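Looking After a Butcher Block Top (What Works at My House)

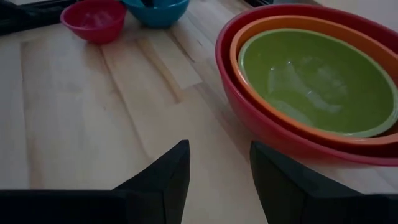
Light and darker strips side by side on a butcher block top, with a matte finish.

I get asked about wood tops more than anything else I write on here, so I'm putting all my tips on one page and I'll add to it when I learn something new. Last updated 9/28/22.

We put ours in when we moved to Drindale and I was scared of it for the first month! I put a towel under everything. My kids weren't allowed to eat spaghetti on it. Now I chop, roll dough and do my bills on it and it's fine, it just wants a bit of attention now and then.

Everyday cleaning

Warm water, a drop of dish soap, a soft cloth you've wrung out really well. Wipe along the strips and dry it right after with a clean towel. Don't let water sit, especially by the sink and under the dish rack (mine left a gray ring in one weekend).

Skip bleach and skip the scouring powder. I used to spray vinegar on everything but on an oiled top it leaves dull patches if you do it a lot, so I quit.

Onion and garlic smells

Sprinkle coarse salt, rub it around with half a lemon, leave it 5 minutes and wipe it off. Dry well. The baking soda paste works too but it gets down in the seams and you'll be picking it out with a toothpick.

Stains

Coffee and tea usually come up with the lemon trick. Beet juice, forget it, get the sandpaper. I use 120 grit first and then 220, always going with the grain, and I sand an area a lot bigger than the stain so I don't end up with a dip. Vacuum up the dust, wipe with a barely damp cloth, let it dry overnight and then oil.

For little dents, lay a damp cotton cloth over the spot and touch it with a warm iron for a few seconds at a time. The steam swells the wood back up. This only works if the fibers aren't cut, so it's no help with knife marks.

Oiling

Food-grade mineral oil is what I use, the plain kind from the drugstore. Please don't use olive oil or the vegetable oil from your pantry, it goes sticky and then it smells like old crayons.

Pour a puddle, spread it with an old T-shirt, go to bed, and wipe off whatever is left in the morning. A new top needs this once a week for the first month. After that I do it every 2 months or so, and always in November before the heat comes on and the house gets dry. If you flick a few drops of water on it and they soak in instead of beading up, it's time.

Don't forget the ends! The end grain drinks up twice as much as the top does, and that's where ours started to crack.

My neighbor Haris Nikolovski melts beeswax into his oil, one part wax to four parts oil, in a jar set in a pan of hot water. It smells great and the water beads up for longer. I'm too lazy most months but I do it before the holidays.

Hot pans

Use a trivet. I know, I know. I have two scorch marks next to the stove and I made both of them myself - one sanded out, and the other one lives under the toaster now.

Next on my list is the squeaky pantry door, so if you have a fix for that, leave it in the comments.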